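Thread keeps slipping on the second throw when hemming by hand

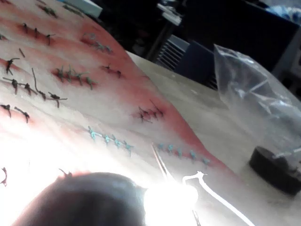

I hem curtains by hand, and my knots come undone as soon as I pull the fabric straight. I use polyester thread, 40 weight, and tie off every few inches. My sister is in nursing school and has one of those suture practice pads, with rows of knotted stitches in dark and teal thread, and the short tails on hers stay put. Is it the thread or me?
Posted 12/05/2019 by hemline_Nostholm

cadatmont_sews
Probably the knot. Make 2 small backstitches in the same spot, pass the needle through the loop, then pull slowly. Leave a longer tail and bury it in the fold — don't trim it flush. Polyester is slick, so wax helps too.

Makokha
just use a machine

lundurthorpe40
Try cotton thread. I did 10 panels in October and none have let go.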